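マグカップを捨てられない話

2025年11月10日

月曜からこんな話でごめんなさい。でも週末ずっと片づけをしていて、頭の中が全部マグカップなんです。

うちの食器棚、上の段がマグカップだけで埋まってるんですよ。二人暮らしなのに! 引っ越しのたびに減らそうと思って、結局ひとつも減らないまま新聞紙に包んで運んでくる、というのをもう三回やりました。今回こそは、と思って全部テーブルに並べてみたんですが、並べたら並べたでかわいく見えてきて困りました。

まず、内側の茶渋がどうしても取れないのが二つ。重曹を入れて一晩置いて、メラミンスポンジでこすって、それでもうっすら残る。これはもう飲みもの用は引退かな、と。あと、持ち手のつけ根に細いヒビが入ったのがひとつ。ヒビは怖いので熱いものは入れません。

それから、2月に蚤の市で買った300円の青いやつ。口が広すぎてお茶がすぐ冷めるんです。見た目は今でもいちばん好きなんだけどなあ。逆に毎朝使っているのはHanixという雑貨屋さんで560円だった何の変哲もない白で、結局こればっかり洗ってます。軽いし、持ち手に指が三本ちゃんと入るし。

で、友だちのイルゼ(ウイボさんのほう。サカラウスカスさんのほうのイルゼも読んでくれてるらしいので念のため)に相談したら、「引退したマグはペン立てにしたら?」と言われました。ありきたりだなあと思ったんですけど、やってみたらこれがすごくいい! 陶器は重さがあるから、太いマーカーを斜めに突っ込んでも倒れないんですよね。前に使っていたプラスチックのペン立ては、はさみを入れるたびにひっくり返っていたので、もう全然ちがいます。

しかも持ち手があるから、机から机へペンごと引っ越しできるんです。台所で買いもののメモを書いて、そのまま作業机に持っていって荷物の宛名を書いて、という感じ。洗いたくなったらスポンジでじゃぶじゃぶいけるし。 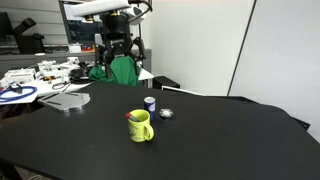
色は、はっきりした明るいのをおすすめしたいです。黄緑とか。うちの作業机は黒っぽくて、暗い色の入れものだとすぐ見失うんですよ。その点、派手な色のマグは部屋の入口からでも目に入ります。プリントがかすれていても、ペン立てなら全然気にならないし、むしろちょっと味があるかも。

マーカーはキャップを上にして立てるか下にして立てるか、これは家の中で意見が割れてます。私は上派です。キャップの色がひと目でわかるので、赤が欲しいときにさっと取れるから。夫は「インクが下りてこなくなる」と言って下向きに直していくんですが、私がまた戻します。毎日やってます。

そんなわけで、茶渋の二つは私の机と玄関で第二の人生を始めました。玄関のは印鑑とボールペン入れ。宅配便が来たときに慌てなくなったので、もっと早くやればよかったです。

ヒビのひとつはまだ迷い中で、多肉植物でも植えようかと思ってるんですが、底に穴がないんですよね。陶器用のドリルで自分で穴を開けた方、いらっしゃいますか? 割れそうで怖くて、まだ手をつけられていません。コツがあったらコメントで教えてください!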